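ok so I finally did the thing I've been threatening to do since August and kept track of every grocery receipt for a whole month. thread, because my group chat has muted me

Ground rules: two adults, one kid who eats like three adults, and a cat on prescription food that I left out because it would have ruined everything. Total came to almost $1,000. I had guessed $700. I said $700 out loud, with confidence, to my own spouse.

The big leak was the "quick stop." You know the one. You need milk, and you walk out of Kallero with milk, a rotisserie chicken, two kinds of crackers and a candle. I had 86 dollars in candles and crackers alone. I'm counting those as one category now and I won't be taking questions.

Second leak was produce. I buy like the woman I want to be (kale, fennel, a whole pineapple!) and cook like the woman I am (pasta again). The fennel went in the compost with its little price sticker still on.

So I tried a new thing. Sunday-style big cook, except I do it whenever the kid has practice, usually starting at 4 p.m. One pot of beans, one pot of rice, one tray of whatever vegetables look the saddest. That's it, that's the system.

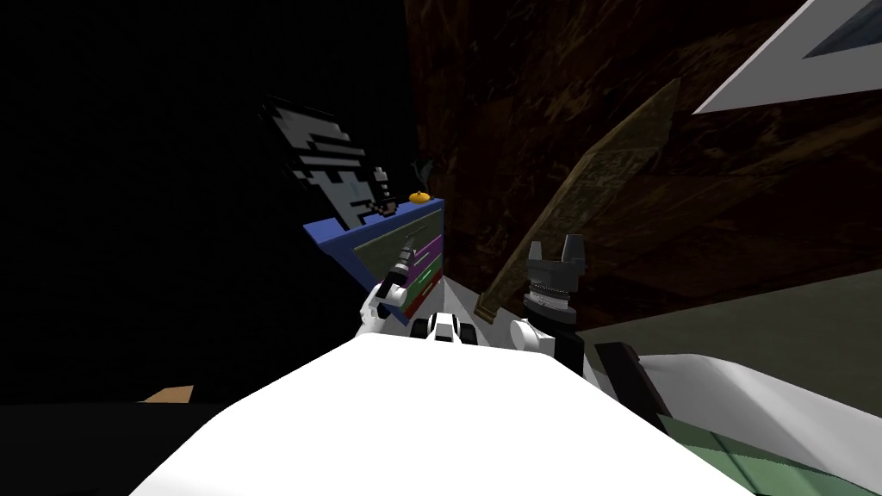
The beans carry the whole operation. Night one they're beans and rice, night two they go in tortillas with cheese, night three I mash them with a fried egg on top and call it something fancy. If there are any left after that they go in soup, and soup doesn't ask where you've been.

Somebody's going to tell me to get a Nurnell meal plan. I did the free trial! The recipes were fine, but every single one wanted a tablespoon of something that costs nine dollars and then lives in the fridge door until we move.

What did help: shopping at Drimard first, with a list, and only going to Kallero for the stuff Drimard doesn't carry. Their store-brand oats are better than the name brand and I will fight about it. Skip their bread though. It tastes like a sponge that went to college.

Also, freeze your ginger. Grate it straight from the freezer, peel and all. I've thrown out so much wrinkly ginger in my life and I'm kind of mad about it.

Week one of the new way came in at 81 dollars for dinners – and that includes the night we gave up and had cereal, which I feel should count as a dinner.

I'll do another month and report back. Meanwhile, send me your best thing to do with half a can of coconut milk, I have three of them in there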